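Subject: Re: Absolute encoder loses position after power off
From: Fares Majali
To: Ludunlow motion users list
Date: 2022-06-13

Hello Soledad and all,

Thank you for the detailed report. I had the same trouble with the Lekov absolute encoder last August, so I answer between your lines.

Soledad Pastor wrote:
> After each power cycle the joint reports a position that is
> wrong by a fixed amount. It is always the same error, 112 counts,
> and always in the same direction. The magnet ring was
> replaced with the Kouris one, 40 poles. Do I have to repeat
> the full calibration, or only set the offset?

If the error is always the same, I would not repeat the full calibration. The offset is stored in two places, in the encoder itself and in the drive. When you change the ring, the drive keeps the old value and adds it again at start. Please read both values before you write anything.

> I also see noise on the index line when the brake opens.

This is a different problem, I think. In my case the shield of the encoder cable was connected at both ends. I disconnected it on the motor side and the noise was gone. Please check also that the brake wires are not in the same bundle.

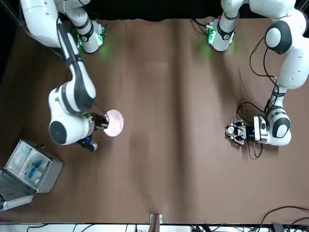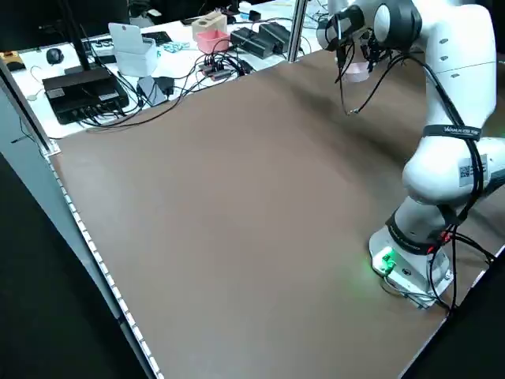
Steps to clear the stored offset

1. Support the joint mechanically and switch off the motor power. The logic supply must stay on.
2. Open the service menu and read parameter 43. Write the value on paper.
3. Set parameter 43 to zero and save. The drive will show a warning, you can accept it.
4. Wait 6 seconds, then switch off the logic supply also.
5. Switch on again and compare the encoder value with the drive value. They should be equal now.
6. Move the joint by hand to the reference mark and store the new offset, one time only.

If the values are still different after step 5, the encoder has probably the old firmware, which does not accept a zero from outside. Then you need the service adapter from Ploltdale. I have one and can send it to you, but I would need it back before August.

One question from my side: did you measure the air gap after you mounted the new ring? The Kouris ring is a little thinner than the original, and the data sheet does not say it very clearly.

Best regards,
Fares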